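4. The Reading Room in Iltby

Our group studied how the old customs house in Iltby was changed into a reading room. The building is from 1791 and it stands near the river, on the road to Stoltbridge. In June we visited it and asked 84 visitors how they use the rooms. We made the interviews in the morning, when it is more quiet.

Most people told us that they come for the newspapers. Only six of them knew that the upper floor is also open. Reinhold Kleinschmidt, who wrote the town guide, explained to us that the stairs were moved two times, and for this reason many visitors do not find them. We compared this with the plan in the town archive, but the plan is damaged on one side. 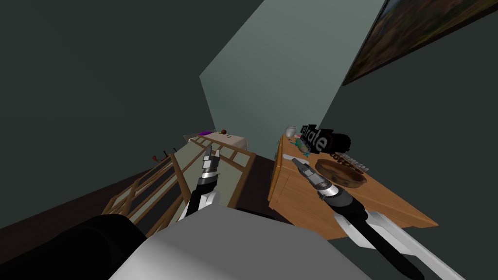 Figure 5. Simulated room with desk and banister.

For the next part of the work we want to ask also the people who do not visit the reading room.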